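The long life of the kitchen table

The table in Hendrik Verbeke's workshop had been in the same family for three generations when it arrived on a trailer in March. One leg was shorter than the others. A hinge had been put on the underside to hold a split, and someone had painted the drawer green, then cream, then green again. The owners wanted to know if it was worth saving.

Verbeke told them it was, but that it would cost more than a new one. They left it with him anyway.

He has repaired furniture on the edge of Dekdale since he gave up a job fitting shop counters. Chairs make up most of the work, as they do for anyone in the trade. People lean back on them, children climb on them, and the joints go. Tables come in less often, and when they do they tend to come with a story and a deadline. A christening, a house move, a parent coming to stay.

"A chair gets replaced," he says. "A table gets argued over."

The argument is usually about the top. A wooden table that has been used every day will have rings, knife marks, burns and a dull patch where somebody has always sat. Some owners want all of it gone. Others want the rings gone and the knife marks kept, and cannot say why. Verbeke asks them to put small pieces of masking tape next to the marks they care about before he picks up a scraper. He started doing this after sanding out a row of pencil lines that turned out to be children's heights, measured lying down.

Solid tops move. They get wider in damp weather and narrower when the heating goes on, and a good table is made to let that happen. The boards are joined edge to edge and held to the frame underneath by buttons or slotted brackets, which slide a little as the wood swells. Plenty of well-meant repairs take no account of this. A screw driven straight through the frame will hold for a summer, and by the following February there will be a crack running in from the end of the board.

The hinge under the family table was one of those repairs. Taking it off took Verbeke most of a morning.

Across the river, Jelle Van Dijk sells second-hand tables from a former dairy. His firm, Vanhove, takes its name from the people who ran the dairy before him, whose sign was painted on the brick and would have been expensive to remove. He buys at house clearances and farm sales and from schools that are changing their furniture. On a Saturday the building is full of couples with tape measures.

Van Dijk's advice to them is dull, he admits. Measure the doorway first. Then measure the room, and mark the table out on the floor with newspaper. Leave it there for two days and walk round it. Most people find they have chosen something too wide, and very few find they have chosen something too long. A narrow table can have a bench pushed under it. A wide one blocks the way to the sink for as long as you own it.

He also tells them to look underneath. The top of an old table has often been sanded and oiled for sale, and shows little of its history. The underside shows saw marks, old glue, repairs and woodworm. A fresh dusting of pale powder below a worm hole means the worm may still be active, and such a table should be treated before it goes anywhere near the rest of the furniture.

Prices vary a good deal. A plain pine kitchen table with turned legs can be had from Van Dijk for up to 800 euros, and a long refectory table from a convent or school will go for 2000. The difference is mostly length. Long boards without a join are hard to find now, and restaurants want them.

The school tables are his favourites, though they are slow to sell. The makers expected rough treatment, so the rails are deep and the legs are thick. The undersides are covered in names. He once had a set of 7 from a single classroom and sold them to seven different buyers, which he still regrets.

New tables are a different trade, and a busier one. Bakier, a small maker with a showroom in the same street, offers each of its models in a choice of legs and finishes, and will let a customer take home a sample board for a fortnight. The firm suggests leaving a wet glass on it overnight. An oiled surface will mark and can be rubbed back at home with a cloth and more oil. A lacquered one will shrug off the glass, but once the lacquer is scratched through, the whole top has to be stripped.

Colour is the other surprise. Oak that is pale in the showroom will go yellow by a window. Cherry darkens within months. A tablecloth or fruit bowl left in one place will leave its outline behind, and the only cure is to move it and wait for the rest to even out.

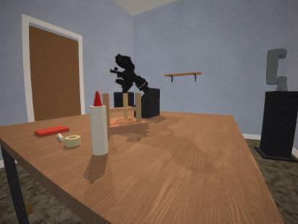 Homes and Interiors Desk

Warm orange-brown tops, like the one shown with its dark leg against pale blue-lavender walls, went out of favour for years. Van Dijk could hardly give them away. Buyers wanted everything limed, bleached or grey. He now has a waiting list for the warmer shades, mainly from people in their twenties who grew up with white kitchens.

Day-to-day care is simple enough. Wipe with a cloth that has been wrung out well, then dry the surface. Keep vinegar and bathroom sprays away from oiled wood. Verbeke uses an oil called Tusora, which smells of oranges and takes a long time to dry, and he puts it on twice a year in his own kitchen. He gives the underside a coat as well, so that both faces take up moisture at the same rate.

Wobbles should be dealt with early. A folded beer mat under a leg does no harm, but if the movement is in the joint itself the table will slowly work itself loose every time someone leans on it. Turn it over on a blanket and try each leg by hand. Old animal glue can be softened with warm water and the joint cleaned and glued again. Modern glue is harder to shift, and that is generally the point at which people telephone Verbeke.

The family's table went home in the back of the same trailer. He had put a new piece on the short leg, let a strip of old pine into the split and replaced the hinge with four wooden buttons. The drawer is still green. The owners could not agree on a colour, so he waxed the runners and left the front as it was.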